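Search this site
Enter keywords

Trikden Folk Club: Hall and Stage Check
February 2019
Checked by: Britta Lenz and Américo Rocha

1. Exits
Both doors open fully. Merch table was blocking the side door again. Moved.
Result: OK after correction

2. Stage power
Tested 12 outlets. The one behind the piano has a cracked cover. Tape is not a repair.
Result: FAIL, replace before the Belay show

3. Cables
Bass amp lead crosses the steps. Run it along the back wall and use the rubber mats.
Result: OK after correction

4. Speaker stands
Pins in, legs spread. Left stand slips at full height. Keep it low until Hussam has looked at it.
Result: Limited use

5. Sound level
Peaked high at the mixing desk in January. Put earplugs out at the door.
Result: OK

6. Audience numbers
Limit is up to 200 standing. Sign is posted. Letay keeps the door count.
Result: OK

7. Laundry room (stage drapes, mic covers)
Leave the washer door open between loads. Lint cleared from the dryer.
Result: OK

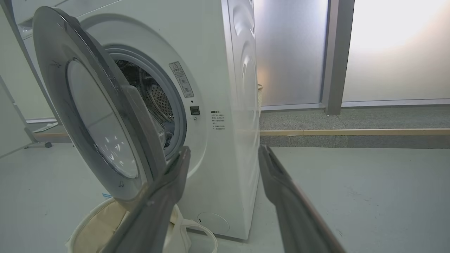 8. Fire extinguishers
Gauge in green on both. Tag missing on the backstage one. Lemlem to call the service firm.
Result: Open

Recheck items 2, 4 and 8 before doors open.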